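# Oltik Two-Arm Bench Station

The Oltik is a bench-height station with two arms and two five-fingered hands. It is sold for small-item handling: sorting, placing, packing and putting things back where they belong. At Tranasstead it works on mixed customer returns, where the next item could be nearly anything that fits in a hand.

An operator teaches the station by wearing a sensor glove and moving. There is no code to write at the bench. A new item usually needs several recorded passes before it goes on the work list, and soft or see-through items need more than hard ones.

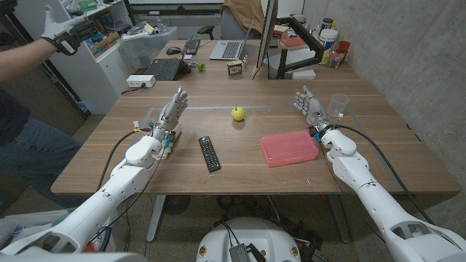
Returns Handling Team, Tranasstead

The practice table is kept separate from the live line. Items on it change often, and they are picked to differ in shape and grip: an apple, a TV remote, a lidded pink box, a clear cup. Blue tape on the tabletop marks an outline on the work surface. The hands start from a raised position, fingers up, and the operator stands off to the side with the glove arm lifted.

## What comes with it

- Two arms with hands, mounted on one base
- Operator glove, gray and black
- Bench software, one license per station
- Spare fingertip covers
- Two days of setup and training on site

The table is not included. Any flat, steady table will do if it can be fixed to the floor.

## What changes for staff

Before the station came in, six people on the returns team picked, checked and boxed by hand for a full shift. The same six are still on the team. Two now rotate through teaching and supervising, and the others handle inspection, repairs and anything the station sets aside.

Fidel Montecinos leads the day shift. He moved the rotation from weekly to every two hours after the first month, when operators reported sore shoulders from holding the glove arm up. That schedule is now in the Tranasstead work rules. Glove time is paid at the inspector rate.

The station does not set the pace for people. It stops when the outgoing tray is full and waits. Shift leads can pause it from the bench or from the floor screen, and a pause does not count against anyone's numbers.

In November the Tranasstead station handled 1,637 items and finished 1,473 of them without help. The rest went to the set-aside tray and were done by hand. Most were bagged clothing or boxes with loose flaps.

## Limits

- Not for glass that is already cracked, open liquids or blades
- Not for items heavier than the hand rating on the base plate
- Clear plastic may need a second try under strong overhead light
- One glove operator at a time

Keep cables clear of the walkway on the operator's side. Check the wrist clips at the start of each shift and report any that have worked free.

## Service and ordering

Flindotia supplies and services the Oltik. Parts are stocked at the Bandara depot. A replacement glove is part 156, and the fingertip set is part 195. Gloves come in three sizes, so give the size with the order.

Declan Brophy handles site visits and can arrange a half-day trial using your own items. Send a list of what you handle, including the awkward ones, at least a week ahead.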